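Gerka build, page 2 — the gripper on the dining table

Quick update, no time for a proper write up. Gerka is the hand-held gripper I've been putting together at home in Covdale since February. Two fingers, black linkage arms, soft pads on the tips. No motors in it yet, you work it by hand. Marble tabletop is the workbench. Slippery, which is good practice, anything that gets picked up off there will get picked up off carpet too.

Test stuff is whatever's lying about. Small, light, awkward shapes. Squeeze tube with a ring through the top, little orange-red toy on the other end of it. Teal pads on the fingers this time.

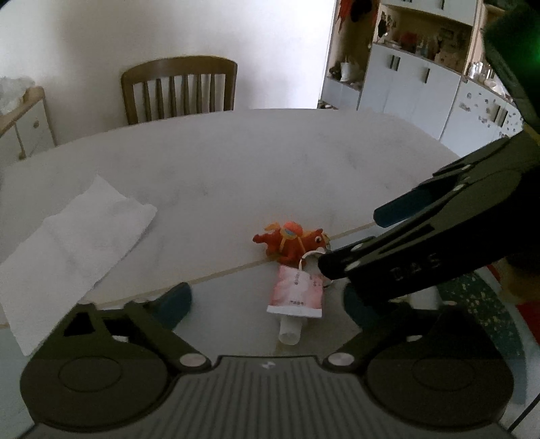 What are the pads made of?
Cast silicone, 2 mm thick, stuck on with contact glue. Printed ones in soft filament worked ok but went shiny after a week and lost there grip.

Linkage notes, for anyone copying. All the pins want to turn freely before the fingers go on. Mine didn't, had to ream every hole by hand, nearly 14 hours gone on that alone. If one side lags the other the tips meet off center and small things just spin away. Mishra plans have the hole size wrong for my printer, go up a touch.

Next one has the fingertip up against a crumpled pink-and-white wrapper. Thin paper is the hardest thing so far, harder than the tube — it folds instead of lifting.
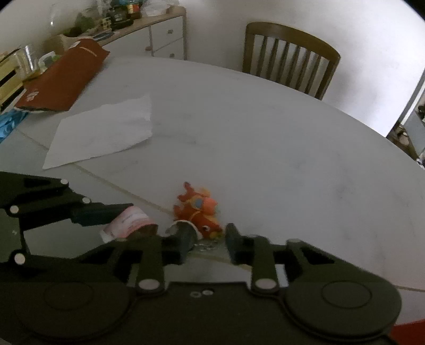 So the fix I'm trying is a softer edge on the pad, just the last bit of the tip, leave the rest firm. Mold is printed, silicone goes in Friday night. Also going to swap the return spring, this one is too stiff and my hand gets tired after 50 or so squeezes. Want to get to 3000 cycles on one set of pins before I call the linkage done.

Then the wiring. Board is a Clomular, still in it's bag. Plan is to log finger opening first, motors way later.

Files go up when the mold is sorted. Don't print the old finger version, the long arm cracks at the base.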